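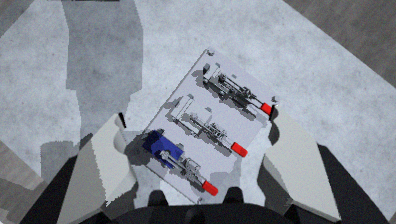
Toggle plate in the sim cell, gripper open

tdizon: Rebuilding our Udico clamp cell. The approach still comes in from the handle side. Would you turn the plate 15 degrees or edit the path?

n_sirko: Edit the path. Turn the plate and you re-teach all 3 clamps.

hrytsenko7: Disagree. Re-teaching is one offset if the frame is tied to the plate. Check the screws first. 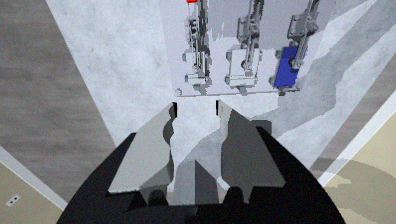
Wrist view, blue block in the right-hand fixture

n_sirko: Ours wasn't tied to it. Cost me an afternoon in October.

tdizon: Frame is on the plate. Line 2475 still calls world coordinates, fixing that first.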